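3.2 浅灰色填充类织物罩的清洗与复挂
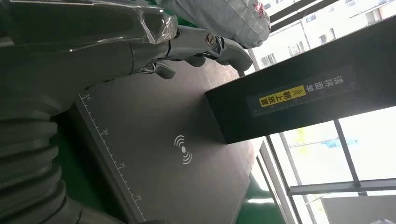

本节适用于Orna系列可拆式织物罩的日常清洗、晾干和复挂，洗涤设备以Otano滚筒机的程序名称为准。拆罩前先核对洗标上的货号，货号1,431为单层填充，货号2,311为双层填充，两者的脱水设定不同。浅色罩面容易显出水渍，像图中这种浅灰色、带填充的蓬松罩子，应整件浸湿后再洗，不宜只擦洗局部；靠近一端的红白小标记处不要使用含氯漂剂。

操作步骤

1. 关闭附近的风扇，松开挂点，双手托住罩子下缘取下。
2. 用软毛刷沿同一方向刷去浮尘。填充层内有硬块时，先用手揉散。
3. 翻面，扣好全部搭扣，装入洗衣网袋。每袋只装一件。
4. 选择“轻柔”程序，水温设为34 ℃，加入中性洗涤液。不加柔顺剂。
5. 漂洗3次。单层填充选中速脱水，双层填充选低速脱水。
6. 取出后平铺在晾架上，每隔一段时间翻面并拍松。厚边处完全干透后方可复挂。
7. 复挂时先固定两端，再固定中间挂点，最后调整下垂高度。

注意：脱水时如机身明显晃动，应暂停程序，把网袋重新摆平后再继续。双层填充吸水后较重，取出时须托底，不可单手提拉挂点。

注意：晾晒位置应避开强日光直射。浅灰色面料长时间暴晒后可能发黄，发黄后不能通过洗涤恢复。

警告：不得使用烘干机高温挡，不得熨烫填充部位。使用蒸汽挂烫机时，喷头与罩面之间保持一掌距离。

收纳

换季停用的罩子应洗净干透后卷起存放，不要对折压实。收纳袋选用透气布袋，袋外标明货号和清洗月份，例如“2,311，5月”。使用Azevedo收纳箱时，箱内最多叠放两层，上方不放重物。

缝线脱开不超过一指宽时，可用同色涤纶线手工补缝；超过时应更换整件，更换方法见3.4节。挂点配件与Vader挂轨通用，旧式窄轨须加装转接片，转接片不随罩附送。

本节审校：Efua Ankrah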